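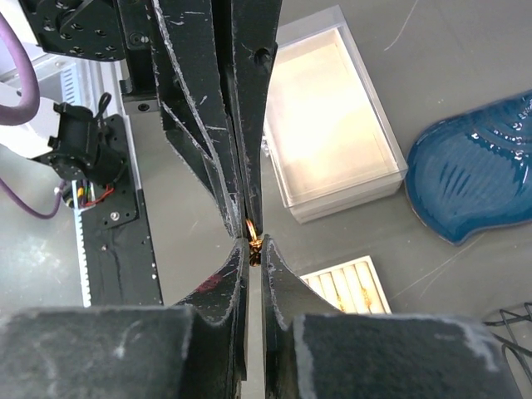 Page last changed: August, 4.40 pm

Speaker notes — Pruning and feeding old apple trees
Zescombe Garden Club, evening talk
Speaker: Shiuli Fakir

Start once the urn is off. Lights stay up for the first half. Handout has the spray dates, so no need to write them down.

1. Opening

Thank Kasun Sultana for the invitation and for the loan of the pole saw.

Say what the talk covers: apple trees over 20 years old that have been let go. Young trees and espaliers are a different job. Pears are similar but throw more upright growth, so go lighter on them.

Ask for hands up: who has a tree they inherited with the house? Usually more than half the room.

2. The Wonmont orchard

I look after 77 trees at Wonmont, mostly Granny Smith and Jonathan, with a row of Gravenstein along the creek. When I took them on they hadn't been touched for nine years. Fruit was small, all at the top, and full of codling moth.

First winter I cut too hard. The trees answered with a thicket of water shoots and almost no apples the following autumn. Own up to this early. People relax and ask better questions.

3. How much to take

No more than a quarter of the canopy in one winter. Spread the renovation over three winters, four for a big tree.

Order of work:
Dead and diseased wood first. Stand back and look again.
Crossing and rubbing branches next.
Then one or two large limbs from the middle to let light in.
Leave the tips alone in year one.

Cut to the collar, not flush with the trunk. Undercut heavy limbs before the top cut or the bark will tear. Sealing paint isn't needed — the tree closes its own wounds if the cut is clean.

Gravensteins are early into leaf here, so do those first.

Show the two sections of limb, flush cut and collar cut. Pass them round. Get them back this time.

4. Water shoots

Rub off the small ones by thumb in December while they're soft. Summer removal gives less regrowth than winter removal. Keep the odd one that leans outward if there's a hole in the canopy to fill.

5. Feeding and mulch

Old trees in lawn are competing with the grass. Clear a circle at least a metre out from the trunk, wider if you can stand the look of it.

Compost in late winter, then mulch about as deep as your hand is wide, kept clear of the bark. At home I spread 100 litres of compost under the biggest tree. Go easy on chook manure. Too much nitrogen gives leaf and soft growth, and the aphids find it.

Tetteh Korletey will probably ask about wood ash. Answer: a light scatter is fine on acid soil, none if you've limed lately. Test the pH before doing either.

6. Codling moth

Pick up windfalls every couple of days, colour or no colour. Don't compost them. Corrugated cardboard bands round the trunk from November, checked every fortnight and burnt or binned at the end of the season.

Bands won't fix it if next door has an unpicked tree. Mention Prasanna Matubbar's offer to pick for neighbours in Skarlow Street. It has helped on that side of the hill.

7. Questions

Likely ones:
Lichen on the bark — harmless, leave it.
Hollow trunk — can crop for years, but take weight off the limbs above it.
Fruit every second year — thin hard in the heavy year, one apple per cluster.
Is it worth saving? If the trunk is sound and you like the apples, yes.

Finish by 9. Scion wood orders go on the sheet by the door, names in capitals please. Arif Weerasinghe is doing the grafting day and needs the numbers before he orders rootstock.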